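4. Washing and drying the blanket cover

This section is for the Soreo heated blanket with removable cover. The inner part with the wires must never go in the washing machine. Only the cover can be washed.

CAUTION: Pull the plug from the wall before you begin. It is not enough to switch off the controller.

4.1 Taking off the cover

1. Let the blanket cool for one hour.
2. Disconnect the controller cable from the socket at the foot end. Hold the connector, do not pull on the cable.
3. Open the zipper completely, until it stops at the second corner.
4. Undo the 4 corner ties inside the cover.
5. Slide out the inner part slowly and put it flat on a bed or a table. Do not hang it over a chair.

Note: If one tie is too tight, please do not cut it. Use the blunt end of a spoon to loosen the knot.

4.2 Washing

1. Close the zipper of the empty cover and turn the cover inside out.
2. Wash it alone or with similar colors. Use a gentle program with cold water, and spin at 700 rpm or lower.
3. Use a small quantity of liquid detergent. Powder can stay in the seams.

CAUTION: No bleach and no fabric softener. Softener makes a film on the cloth and the heat will feel uneven.

4.3 Drying

1. Shake the cover two times and pull the seams straight with the hands.
2. Dry it on a line or on a rack, in the shade. The tumble dryer is not permitted, also not on the low setting.
3. Check the corners with your fingers. They are thicker and they dry last. 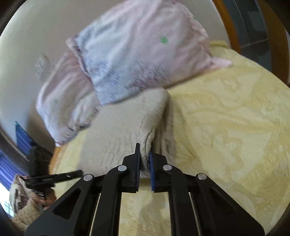
4. When the corners are also fully dry, turn the cover to the right side and open the zipper again.

4.4 Putting the cover back

1. Lay the inner part in the cover with the socket at the foot end.
2. Fasten the 4 ties with a simple bow.
3. Smooth the inner part from the middle to the sides. There must be no folds in it.
4. Close the zipper and connect the controller. You will hear a click.
5. Switch on at level 2 and wait about ten minutes. If the lamp on the controller blinks, unplug the blanket and read section 6.

Note: For storage, roll the blanket loosely. Do not put heavy things on top of it.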